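# stitch-notes

Plain text notes on hand sewing and mending, plus a small script that turns them into printable cards. Work in progress, see the bottom for what's missing.

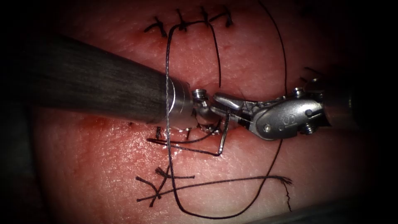

Started as one long file called `sewing.txt` and got out of hand. Now one file per stitch, one folder per job. No build step unless you want the cards.

Last tidy-up: 2023-10-11

## What's in here

- `stitches/` — running, back, whip, blanket, ladder, herringbone, slip
- `jobs/` — hems, elbows, pockets, split seams, buttons
- `threads.csv` — every thread I own or have used up
- `cards.py` — makes the cards
- `old/` — don't bother

## Notes format

Each note has the same headings so the script can find them:

```
name:
good for:
bad for:
thread:
needle:
steps:
grumbles:
```

`grumbles` is optional but most of them have one. Keep steps short, one per line. Lines over 82 characters get chopped on the card and I haven't fixed that.

## threads.csv

Columns are `maker, colour, weight, fibre, metres, notes`.

Maker is nearly always Isell or Pusell. Isell cotton is what I reach for first, Pusell is stronger but slippery and knots when you look at it. The Vergara linen is lovely and a pain. Wax it.

Metres is what was on the label when bought, not whats left. Blank means the label had gone.

Weights: bigger number = finer thread. 30 for jeans and bags, 50 for most other things. If you edit the file in a spreadsheet check it hasn't turned the weights into dates. Happened twice.

## Making cards

Needs Python 3, nothing else.

```
python cards.py stitches/ --out cards.txt
python cards.py jobs/ --out jobs.txt --wide
```

`--wide` gives two columns. Looks bad on small paper. There's a limit of 2000 characters per card, past that it stops and tells you which file is too long. Split the note or cut the grumbles.

## Things I keep having to look up

Thread length — hand to elbow and a bit more. Longer tangles.

Ladder stitch for split seams: go straight across, not slanted, then pull every few stitches. Don't pull at the end all in one go, it puckers.

Whip stitch is fine for patches that get hidden. Use blanket on wool.

Wash the patch fabric first. I skipped this on the Eser coat lining and had to redo the lot.

Knots: start with two small stitches on the spot instead of a knot if the fabric is thin. Knots pull through. On thick stuff a knot is fine.

Buttons need a shank on anything heavier than a shirt. Matchstick under the thread, take it out, wind round underneath.

## Known problems

- herringbone steps are written for right handers only
- `cards.py` falls over on an empty `thread:` line
- `jobs/zips.md` is half a note, stops at the bit where you take out the old zip
- some inches left in the hem notes, should all be cm
- spelling of "selvedge" changes from file to file

## To do

- left handed versions
- finish zips
- darning, needs its own folder realy. Aiming for November
- a proper index

## Adding a note

Copy `stitches/_blank.txt`, fill it in, send it over. Only stitches you've used on something you wear or use, please. Test scraps don't tell you how it holds up in the wash.

Licence: do what you like with the notes. Same for the script, no promises that it works.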